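Notebook – kitchen storage, Ostthorpe
February, mid-morning
Subject: loading and unloading the rotating jar rack, sink corner

Carried over from the last entry: the rack sticks on one part of its turn when loaded. Ammann wants a yes or no on keeping it in the corner before the shelf drawing is finished. The shelf is on hold until then.

Setup

Rack on the granite, in the corner to the right of the sink. Level checked along both walls with the short Jimico level. The counter falls slightly toward the sink. Left it unshimmed for the first runs, shim for the later ones.

Jars are the round-bodied kind with black screw caps. They hang by the neck in the notches of the disc, so the cap sits on top and the body hangs below. The notch is a loose fit on the neck and a jar can be tipped outward a fair way before it leaves. Caps need to be screwed right down. A cap left half a turn up rides on the ridge and the jar hangs crooked.

Weight of rack with every slot filled: 918 g on the kitchen scale. Scale reads in whole grams, last checked against the Rinik test weight, no correction applied.

Method

1. Clear the rack completely. Jars go on the counter anywhere within reach.
2. Wipe the notches and the hub.
3. Load one slot, give the disc a half turn, load the slot that faces it.
4. Fill the remaining slots in the same way, facing pairs.
5. Turn by hand through 12 full turns. Note any drag.
6. Unload and repeat with the jars put in one after another around the edge.

Steady the rim with one hand while the other hand brings the jar in. Without that the disc walks away from the jar as the neck meets the notch. Worse on the side nearest the wall, where there is no room to come in square.

Observations

Facing pairs: drag felt in the first two runs, same position both times, at the back of the turn. Not felt after the shim went in on the sink side.

One after another: the disc dips toward the loaded side until about half the slots are full, then comes back. The drag returns while it is dipped. Shim makes it less but does not remove it.

Jars lying on their sides roll if they are near the fall toward the sink. Stand them up or put them against the wall. The small ones with little in them are the worst for this.

Emptying the rack took 10 seconds at best, well under the time for filling. Longest fill was over 60 seconds, on the run where the orange-yellow jars were kept until last and had to go in at the wall side.

Yellow marks come off the granite with a damp cloth if done the same day. The wall finish just above the counter holds marks much longer – keep the orange-yellow jars off the wall until the new backsplash strip is in.

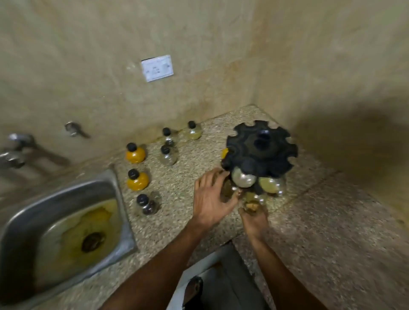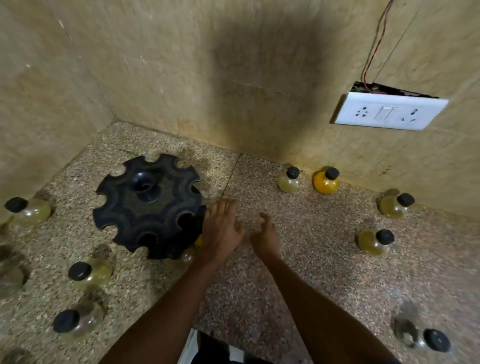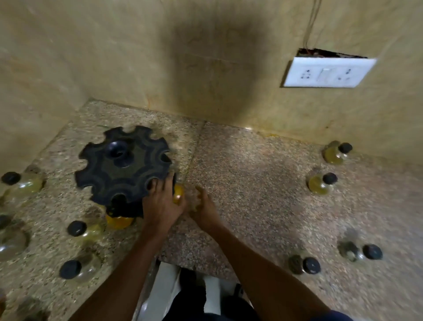

Sink corner, black notched rack and black-capped jars on the granite.

Open points

– Shim is folded card. Replace with a cut piece, same thickness, and mark the position on the underside of the rack.
– Move the rack one hand's width out from the corner and repeat steps 3 to 5. If the wall side can be loaded square, the shelf drawing needs to change by the same amount.
– Labels: on the caps only. Anything on the body is hidden once the jar is hanging.
– Hub has some play, side to side. Not measured. Try the thin washer from the Rinik parts tin before ordering anything.
– Answer to Ammann: yes to the rack, position not settled. Shelf stays on hold.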